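Hirnero – Daten und Auswertung zum Tarnzelt-Vergleich

Stand: 2021-08-23
Pflege: Fabrice Carré, Ho-yin Poon

Worum es geht

Hirnero sammelt Ansitzprotokolle aus Tarnzelten und Schirmen. Wer im Netz nach einem brauchbaren Zelt sucht, findet vor allem Texte von Leuten, die ihres am Vortag ausgepackt haben und begeistert sind. Wir wollten wissen, wie die Dinger nach einer Saison dastehen. Manche stehen dann gar nicht mehr.

Inhalt

ansitze.csv: 389 Protokolle, eine Zeile pro Ansitz
zelte.csv: Stammdaten der 3 Modelle (Gristen, Fogh, Hirkus)
maengel.csv: 158 gemeldete Mängel mit Freitext
auswertung/: Skripte für Tabellen und Diagramme
LIESMICH: dieser Text

Spalten in ansitze.csv

ansitz_id: laufende Nummer, mit Lücken. Die Lücken sind doppelt abgegebene Protokolle.
modell: gristen, fogh oder hirkus
wind: Beaufort, geschätzt. Unter Jägern wird Wind grundsätzlich zu hoch geschätzt, danach bitte nicht umrechnen.
niederschlag: keiner, leicht, stark, "Sauwetter". Die letzte Stufe stand so auf den Bögen und ist geblieben.
aufbau_min: Minuten vom Öffnen der Tasche bis zum letzten Hering
abbau_min: dasselbe rückwärts, ohne die Zeit, in der jemand die Tasche sucht
anblick: ja/nein. Gezählt wird Wild, keine Spaziergänger.
geraeusch: 1 (still) bis 5 (Reißverschluss Modell Fogh)
bemerkung: Freitext, Rechtschreibung unverändert

Fehlende Werte sind leer. Eine 0 ist eine 0, auch bei aufbau_min; dort stand das Zelt noch vom Vorabend.

Benutzung

Python 3 und pandas genügen. Aus dem Hauptverzeichnis:

python auswertung/tabellen.py
python auswertung/diagramme.py --modell gristen

Die CSV-Dateien sind UTF-8 mit Semikolon als Trennzeichen. Wer sie in einer Tabellenkalkulation öffnet und speichert, bekommt aus Uhrzeiten gern Kommazahlen. Solche Pull Requests nehmen wir nicht an, wir haben selbst schon zwei davon verschickt.

Bekannte Schwächen

Die Modelle sind ungleich verteilt. Das Hirkus ist schwer und wurde entsprechend selten getragen. Es schneidet beim Verschleiß hervorragend ab, was man in diesem Licht lesen sollte.

Ho-yins Protokolle enthalten auffällig wenig Anblick. Er sagt, das liege am Revier. Die Daten lassen auch andere Deutungen zu.

Rehwild und Schwarzwild sind in anblick nicht getrennt. Im neuen Bogen gibt es dafür eine eigene Spalte.

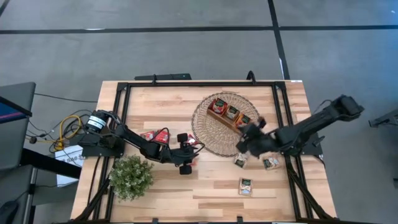

Tisch mit heller, gestreifter Holzplatte und zwei schwarzen Roboterarmen.

Geplant

Im Oktober kommt der nächste Schwung Bögen dazu. Bei 1000 Protokollen frieren wir Version 1 ein und streiten danach über Version 2.

Mitmachen

Bögen bitte als CSV über ein Issue einreichen, Revierangaben vorher löschen. Fotos von Handschrift tippt Fabrice ab, aber langsam und mit Kommentaren.

Lizenz

Daten: CC BY 4.0. Skripte: MIT.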